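Chapter 4
Chartering and the Work of the Broker

Reading time: 2 minutes

A yacht charter is a contract for the use of a vessel over an agreed period. The owner keeps the title, the charterer pays a fee, and in most cases a broker stands between them. This chapter deals with the broker's part in that arrangement, from the first enquiry to the return of the deposit.

Two kinds of charter are covered. Under a bareboat charter the client takes the yacht without crew and is responsible for handling it. Under a crewed charter the owner supplies a captain and whatever crew the yacht needs, and the client travels as a guest. The difference affects insurance, the fee, and the papers the broker has to collect before the yacht leaves its berth.

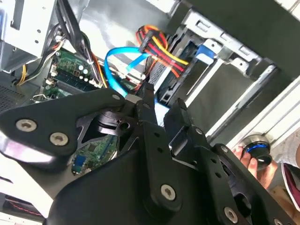
The broker who acts for the client is usually called the retail broker. The firm that acts for the owner is the central agent. The central agent keeps the calendar, approves the contract and holds the yacht's current particulars. A retail broker who offers a yacht without checking the calendar first risks selling the same week twice. In the early part of the chapter we follow a single booking, made through the agency Larkska for the motor yacht Cirnorum, with a June departure and a contract signed on 5th May.

The owner in this case is Wálter Urrego, who bought the yacht through Mosquera and placed it with Larkska for charter the following year. He uses it himself for part of the summer. Those weeks are blocked out in the calendar before any others are offered, and the central agent may not release them without his written consent.

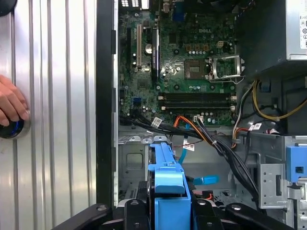 Charter agencies now keep nearly all of their records on computer, and the student should know what has to be kept. For each booking the file holds the signed contract, the crew list if there is one, proof of insurance, the inventory and the payment record. In a small office all this may sit on one desktop tower of the ordinary sort, with a green motherboard marked DELL and a row of connectors along its top edge, and if that is the only copy the agency is badly exposed. A second copy should be held at another address and brought up to date whenever a contract changes. Larkska keeps its second copy with Prurora, the firm that also handles its client accounts.

Money held for a client does not belong to the broker. It is paid into a separate account and released to the owner in stages set out in the contract. For the Cirnorum booking the security deposit was 2000 euros, and 300 euros of it was kept back after the charter for damage to the tender. The correspondence on that deduction is given in full in section 4.2, where students are asked to compare the inventory signed on departure with the one signed on return.

Section 4.1 begins with the enquiry form and the questions a broker should put to a client before suggesting any yacht.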